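Home Threads Saved Topics Search

Gifty Yakubu
4 min read

1/
ok thread on moving a very small business out of your apartment and into a rented unit. did this in November, got a lot of it wrong. people keep messaging me the same questions so putting it all in one place

2/
background: I bind notebooks. Plain ones, lined ones, one weird square one that outsells everything. Shop is called Plendetico, yes I made the word up, no it doesn't mean anything in Italian, please stop asking my sister

3/
Was doing it all at the kitchen table for years. Paper under the bed. Boards behind the couch. Then a store called Dekis wanted 200 at once and I had to eat dinner standing up for most of a month

4/
So. Looked at units. Most places wanted a year up front or a lease the size of a phone book. Ended up at Zakstead, old building by the rail yard, month to month, one window, sink down the hall

5/
FIRST MISTAKE. Did not ask about the elevator. There is an elevator. It goes to 2. I am on 3. Paper is so heavy you guys

6/
Second mistake, signed on a Sunday when the building was dead quiet. Monday morning the guys downstairs start up a planer. Go look at a place at 10am on a workday. Go twice if you can

7/
Things I'd ask before signing anything:
- who has keys
- is heat included and who controls it
- can deliveries get left inside
- what happens if you leave early
- is there a loading spot or do you just double park and pray

8/
Heat one matters more than I thought. My glue gets thick when it's cold and the covers go on crooked. Thermostat for my floor is in somebody else's unit. We are now friends, I made sure of it. Cost me three notebooks and a banana bread

9/
Money. Rent went up by $40 after the first month for "shared services" which was in the paperwork, page 6, and I didnt read page 6. Read page 6

10/
Insurance: call before you move anything. My renters policy covered zero business stuff outside the apartment. The new one wasn't terrible but I went nine days with nothing and slept badly for all of them

11/
Workbench. Please don't buy one new. I got mine off a retired framer on the local swap page, he even threw in the clamps. Pale wood, solid, long enough that I can fold at one end and glue at the other. Small tools live in a cup. That's the whole system

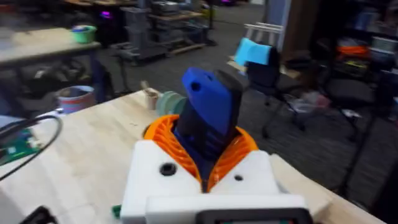

12/ STUFF I BOUGHT AND DIDN'T NEED
- label maker (I have handwriting)
- rolling cart, wheels too small for the floor, hates me
- second desk lamp
- a mini fridge that hums in B flat all day
- a sign for the door. only the mail carrier comes up here and she knows

13/ STUFF I DIDN'T BUY AND SHOULD HAVE
- floor mat for standing. buy this first. before the kettle even
- a real hand truck
- door stop
- slippers

14/
The weird part was the hours. At home I worked all the time, sort of, badly. Ten minutes here, ten there, laundry in between. Now I go in at 8:30 and by 2 I've done what used to take til bedtime. Then I sit there feeling guilty like I'm skipping school

15/
Also lonelier than I expected?? I used to complain about the upstairs kids. Now I kind of miss the stomping. I have the radio on constantly and I know way too much about county water bonds

16/
Somebody asked if it's worth it at my size. Depends on your numbers, mine were tight. I wanted $1000 in the bank before signing and had a bit less and signed anyway. Wouldn't reccomend. It worked but I ate a lot of lentils

17/
Shipping: Quansah does the pickups for the building, so I tagged onto that. One pickup, everyone's boxes by the back door by 3. Ask your neighbors before you set up your own account, I was paying way more on my own and driving to the counter too

18/
Update your address EVERYWHERE. Paper supplier, bank, the state, your own website. I had a whole pallet of cover board show up at my apartment two weeks after I moved out of the kitchen. My landlord was not charmed

19/
Oh and take pictures of the unit empty, walls, floor, window frame, the big stain. Email them to yourself the same day so there's a date on it

20/
Home is nice now btw. We have a table. It has a bowl of oranges on it and nothing else and I keep walking past to look at it

21/
Will do a separate one on pricing wholesale orders cause over half the replies are about that. Not tonight tho, got covers drying and still have to pick up cat food

Contact | Copyright | Back to top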